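Kemotdale Grid Table Mat

Item no. 427
Brand: Kemotdale
Color: white with black grid, printed food drawings
Sold by: Aravis Home

The Kemotdale mat is a single-use paper cover for kitchen tables, craft tables and kids' tables. It is printed on one side with a black grid of squares and a handful of food drawings near the edges. The middle is left to the grid so plates and bowls can be set down without covering the pictures.

The paper is uncoated. It takes pencil, crayon and most felt pens. It will soak up a spill if you leave it, so wipe or blot quickly and replace the sheet when it gets tired. Sheets ship rolled. To flatten one, roll it the opposite way for a minute, lay it print side up and put something with a bit of weight at the top corners. 

The mat does not protect against heat. Use a trivet under pans and anything straight from the oven or microwave. 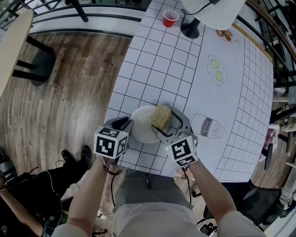
Grid mat on a white table, with a block of dried instant noodles on a round white plate.

The drawings include a milk carton lying on its side with the word "milk" on it, two fried eggs, and a group of round food items in brown and orange. A thin yellow-orange stripe runs along the edge. Plate, noodles, cup and lamp are not included.

Using the grid

The squares are handy for lining up place settings, sorting dry goods before they go into jars, or keeping small pieces in order. Customers also use it under dry ingredients when portioning. Noodle blocks and crackers shed crumbs, and with the paper down you can fold the sheet in half and tip the lot into the trash.

The grid is a layout aid. We don't sell it as a ruler or a cutting guide, and a knife will go straight through to the table.

Pack options

Pack of 2, rolled, in a cardboard tube
Box of 200, rolled, for schools and cafes

Orders of 2,000 sheets or more are quoted separately. Write to Silviu Vlad in the trade office with your delivery address and the date you need them by. Custom printing is available on trade orders only and adds to the lead time.

Care and storage

Keep the roll dry and out of direct sun. Paper left in a bright window will yellow. Do not iron. Food-stained sheets go in the trash; clean sheets can be recycled with other paper.

Returns

Unopened tubes and boxes can be sent back for a refund. Opened packs can't, unless the print is faulty, in which case send us a photo of the sheet and the item number.

Goes with

Ameo crayon tin
Palacios melamine plate, round
Kemotdale plain table roll, no print

Page updated 28/05/2026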